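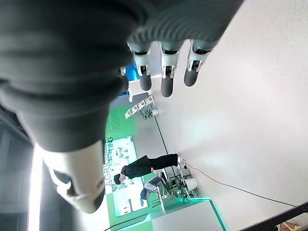 Simin Azimi
Local government reporter
27 Oct 2019

Buneck council says its new paid parking scheme will make it easier to find a spot in the main street, bring shoppers back to the town centre and pay for itself by the end of its first year. It has so far released very little that would let a ratepayer check any of those claims.

The scheme, approved in principle last week, would put meters or app-based charging on 800 kerbside and off-street spaces between the railway station and the showground roundabout. The first would switch over in December, in time for the Christmas trade. The rest would follow in stages next year.

Drivers would get the first 20 minutes free and pay by the half hour after that, mainly through a phone app run by parking company Bidik. The council has not set the hourly rate. It has said only that the charge will be "modest", a word that appears four times in the nine-page summary handed to councillors and is not defined in any of them.

Set-up costs are put at $374,000. That covers signs, line marking, a handful of pay stations for people without a smartphone, and the first year of the Bidik licence. It does not appear to cover enforcement. Asked whether extra parking officers would be needed, a council spokesperson said staffing was "an operational matter that will be considered in due course". Asked whether the cost of those officers had been counted in the forecast that the scheme would break even, the spokesperson said the forecast was "robust".

The forecast itself was prepared by consultants Ustosness, whose full report has been treated as commercial-in-confidence. The public summary says turnover in the busiest spaces is too low and that cars are being left all day in spots meant for customers. Anyone who has circled the block behind the bakery on pension day will have some sympathy with that. But the survey behind the finding was carried out over six days, and the summary doesn't say which six. Two of the busiest weeks of the year in Buneck are the show and the start of the school term. If the counting was done in either, the town centre would look a good deal fuller than it usually is.

The council would not give the survey dates. It said the methodology was "consistent with industry practice".

There is also the question of what happened the last time. The existing two-hour limits were brought in to solve the same problem, and the council's own summary concedes they are "infrequently enforced". A sceptic might ask why the town needs to buy a new system before it has tried using the one it has. One councillor did ask, near the end of a long meeting, and was told that timed limits were "a blunt tool compared with price signals". The motion passed a few minutes later without further debate on the point.

Traders along the main street are split, though less neatly than the council suggests. The summary says business "broadly supports" paid parking. When pressed, the spokesperson said this was based on conversations at a breakfast forum and a number of written replies. The council did not keep a count of the conversations. It would not say how many replies came in or how they divided.

At Mtshali Hardware, which has traded opposite the post office for decades, staff said they had not been asked. The shop's concern is a practical one. Customers come in for a tap washer, find they need the whole tap, go home to measure, and come back. Under the new arrangement it isn't clear whether the second visit would start another free period or count as the same stay. The council says this is "a configuration question for the provider". Bidik says the rules are set by the council.

A cafe owner two doors down was more hopeful. She said the same three utes were outside her window from opening to close and she would happily see them charged for it. She also wondered aloud whether they would simply move to the residential streets behind the library, where there would be no charge at all. The summary gives that possibility one sentence. It says overflow into nearby streets will be "monitored".

Bidik, for its part, points to other towns where it says spaces now turn over faster. Faster turnover and better trade are different things - a car leaving sooner may mean a customer who bought less - and the company did not supply sales figures from any of the places it named. It did say its app had been well reviewed by users. It takes a service fee on each transaction, on top of whatever the council charges, and that fee is missing from the public summary as well.

None of this makes paid parking a bad idea for Buneck. Other centres its size have it, some residents would plainly welcome it, and the council does need money for footpaths. The difficulty is that the case has been put as though it were already proven, by people who hold the evidence and would prefer to keep it in a drawer.

The council says consultation will be "genuine and open-ended". Submissions close well before the first spaces go live in December, but the tender for signs has already been advertised, and it asks bidders to show they can deliver by the end of November. The spokesperson said this was prudent planning and did not pre-empt the outcome.

Submissions can be made through the council's website or on paper at the front counter of the civic centre. Parking at the civic centre is included in stage one.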